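Mitali Mondal starts at the doors

Mitali Mondal has cleaned apartments for other people for 20 years, and for the last seven she has specialized in what the building trade calls the final clean – the day or two between the tilers leaving and the owners moving in. She works with one partner, Hnat Antoniuk, under the name Modurska. We talked on a Friday over tea, at a folding table in the small unit where they keep their buckets.

I asked first what people get wrong about cleaning a new floor. She said they look at the middle of it.

"The middle is easy," she said. "Anybody can mop a middle. The tiler has usually wiped it himself. I look at the edges, the corners behind the doors, and the strip in the doorway. If the doorway is clean, I'm not too worried about the rest."

Doorways come up a lot when she talks. In the buildings where she gets most of her work, each room has a different floor. The hall might be plain gray tile, the living room a marble pattern, the bathroom something else again. Where two floors meet there is a stone threshold, most often black granite. It covers the change from one tile to the next and takes up any small difference in height.

"People choose the black because it looks smart and it goes with everything," Mondal said. "Then they find out it shows every fingerprint. On gray tile you don't see dust for three days. On polished black you see it in an hour."

Her method has not changed much. She vacuums first with a soft brush, because a grain of sand under a cloth can mark the tile. She goes over the stone with a damp cloth, then works along the joint with a fresh part of the cloth folded over her fingers, and finishes with a dry one. She uses water with a drop of mild soap, and nothing with vinegar in it anywhere near a floor.

"I press, I don't scrub," she said. "You put your weight on the hand and let it move slowly. If you go fast you only polish the dirt."

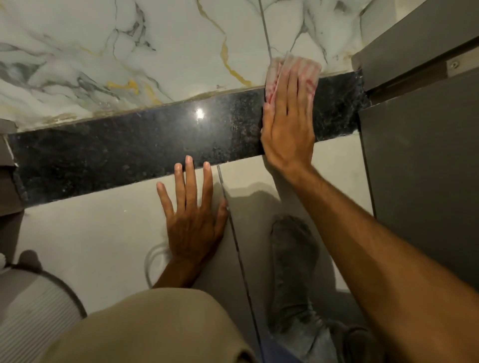 The joint is the slow part. Tilers leave a thin skin of grout or adhesive along the edge of the stone, and once it has set hard a cloth alone will not lift it. Mondal uses a plastic scraper held nearly flat, a few inches at a time. She does not own a metal one and won't borrow one either. Antoniuk used one on a job at the Garkau building in their first year together, and there is still a scratch in a kitchen doorway there.

"It was a short scratch," Antoniuk said when I reached him later by phone. "It was also exactly where the light comes in. I paid for the stone polisher and he got most of it out. The owner was nice about it, but I use plastic now."

Antoniuk came to cleaning from tiling, and he sees the threshold from the other side. He said it is often the last piece to go down, sometimes cut from whatever is left over, and set when everybody wants to go home. The ends are where it shows. They have to fit around the door frame, and a stone that has been cut in a hurry can be rough there, with small chips.

"A chip is not dirt," he said. "New cleaners will rub at it for ten minutes. You have to know when you are looking at damage. Then you tell the owner before you start, so it's clear that you didn't do it."

Mondal keeps a notebook for this. On the Wemar job last September, which had 132 doorways across the whole building, she wrote down each one that had a chip, a gap in the grout or a loose strip. The builder's office was not happy to get the list at first. They now ask for it.

I asked whether she had tried any tools for the work. She has a long-handled steam mop made by a small firm called Ammann, and she likes it for bathrooms. She doesn't use it at the thresholds. She wants her face close to the floor there, and she wants to feel the edge with her fingers.

"One hand works and the other one holds me up," she said. "That's the job. My knees don't like it. I have good pads, and when I forget the pads I'm sorry by lunch."

The marble-effect tiles that are popular at the moment don't trouble her, she said, though the busy ones hide things. A smear of grout can pass for a gray vein until the sun moves. With gold in the pattern it is harder still, and she gets down low and looks across the surface toward a window.

Her prices are by the room, with thresholds included. Antoniuk would like to charge for them separately. Mondal thinks customers would just ask to leave them out.

"And then they would call me after a week," she said. "They would say the floor looks old, and they wouldn't know why. You walk over that strip 20 times a day. You look down when you go through a door, everybody does."

For owners doing the work themselves, she recommends two cotton cloths, a bucket of clean water changed often, and patience with the joint. Old T-shirts are fine. She would leave new grout alone until the tiler says it has cured, and she would ask him what he used, and write it down somewhere.

She had another apartment to see at four, so we stopped there. Before she left she wiped the folding table, edges first.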